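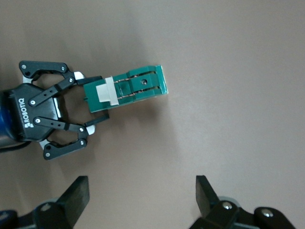
A reader left a comment under my last post saying that if I was going to whinge about the price of firewood I should at least tell people how I stack it, and that a cord of wood in a heap on the driveway is just expensive compost. Fair enough! I had that coming.

So, wood. We heat with it, mostly, from the first proper frosts until the mud shows up, and this is our fourth winter doing it. The first one was a disaster. I bought whatever the fellow at the end of the concession road was selling, believed him when he said it was seasoned, and spent until March crouched in front of the stove in my toque, blowing on a log that hissed at me like a cat.

I now buy from a yard over in Berkis, and I buy early, in April, when the place is dead quiet and they're happy to see anyone. This year's bill came to $545 for the maple and a bit of birch, delivered, and the complaint I made last time (for those who missed it) was that this is $121 more than I paid the year before. Same truck, same driveway, same pile blocking the garage. Several of you wrote in to say I'm getting a bargain and should hush. One of you is paying a number I won't repeat because it upset me.

Okay, stacking. I tried the round Scandinavian beehive thing, because it looks so lovely in photos, and mine leaned from the first evening and came down in a thaw with a noise I thought was the porch roof. I was out there at six in the morning in pyjamas and rubber boots picking maple out of the hydrangeas. Never again. Plain long rows for me now, one log deep, up on old pallets, with the ends criss-crossed so they hold themselves up. Bark up or bark down? I do bark up on the top layer and whatever comes to hand everywhere else. I know people have lost friendships over this.

The thing that made the biggest difference was moving the rows away from the garage wall. They'd been tucked in nice and snug on the north side, out of the wind, where I thought they'd be protected, and of course the wind was the whole point. They're out in the open along the fence line now, where they get sun from mid-morning, and I leave a gap wide enough to walk down with the wheelbarrow between one row and the next. It ate up a good part of what used to be the vegetable patch, but let's be real, the deer were running that anyway.

For a cover I use old metal roofing on the top only, weighed down with a few rocks. The first year I wrapped everything in a blue tarp right to the ground, bungee cords and all, very proud of myself, and when I opened it up in October there were mushrooms. Lots of mushrooms! If you must use a tarp, keep it to the top and fold it back on dry days.

I did buy a moisture meter, a little Plemulo one with two pins, and I love it more than is reasonable. You need to split a piece and poke the fresh face in the middle - the outside will tell you lies. I like to see it under 20 per cent before anything comes in the house. Last September I had a few stubborn pieces from the bottom row that weren't anywhere close, so they went back outside for another summer, and they've turned out beautifully.

Somebody also asked about the stove. It's a Trarnon, second-hand, and it came to $1,775 with the new liner for the chimney, which hurt at the time and hurts a lot less every time the power goes out. We lost it for 51 hours in that ice storm before Christmas and I made chili on the stovetop and felt like a pioneer, apart from the part where I cried about the freezer. Get the chimney swept every year, please. I do mine at the end of the season, so that I'm not fighting the entire county for an appointment when the leaves turn.

Kindling is a whole other subject and I have Opinions. For now I'll only say that cedar shingle offcuts are the best stuff on earth, and that I've been getting mine from the building site on Morin Road, with permission, a couple of feed bags at a time. They're nearly finished the roof, though, so I'm going to need a new supplier before fall. If you're anywhere nearby and you've got an old cedar fence coming down, send me a message - I'll bring my own gloves and a pan of butter tarts.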